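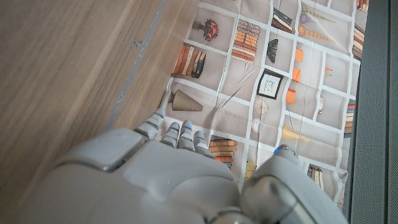
Fig. 1. Robotic hand over a printed fabric sheet.

Unit 4 - Choosing sessions at a trade show

Read the programme of the Skidetti show before the tutorial. It lists 38 sessions, and a day pass admits you to all except the workshops. Mark two talks and one workshop, and write one line for each on what your employer would gain.

Travel is not included in the pass - please budget for it separately. Hand in the sheet to Oda Engström.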